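Skedum grip fault

The Skedum grip fault was a control error in the two-armed robot software developed at Plastmont, a small automation firm in the town of Climdale. It caused a gripper to ease its hold shortly before an object had been set down, and it is remembered fondly, if that is the word, by the people who spent most of a summer looking for it.

The trouble first came up in June, during a long run of simulated table-clearing tasks. Out of 3,000 trials, 96 ended with something dropped, nearly always in the last moments of a carry. Lorna Paterson, who looked after the test program, first suspected the friction settings and patiently changed them one at a time, which used up a good many evenings and made no difference at all.
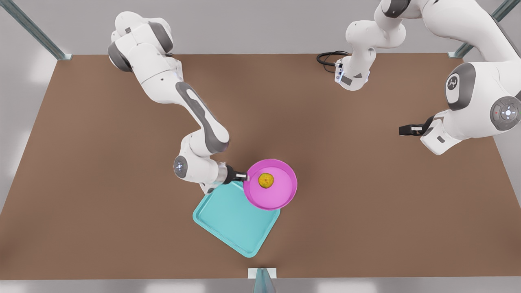
The fault itself lay in the way the two arms shared a single record of contact. Each arm was meant to read its own finger sensors, but after a software update the idle arm could write its "open" state over the record kept for the busy one. In a task such as carrying a bowl of fruit to a tray, one gripper is closed on the rim while the other waits open, well off to the side, and that was just the arrangement in which the mix-up could happen. A rim hold made matters worse, as the load hung to one side of the fingers and even a slight loosening let it tip.

Evander Urquhart found the cause by replaying the failed trials with the second arm switched off. The repair gave each arm a separate record and was checked over a further 1,150 trials, none of which ended in a drop. The older Dabbas controller, which never shared its records between arms, was not affected.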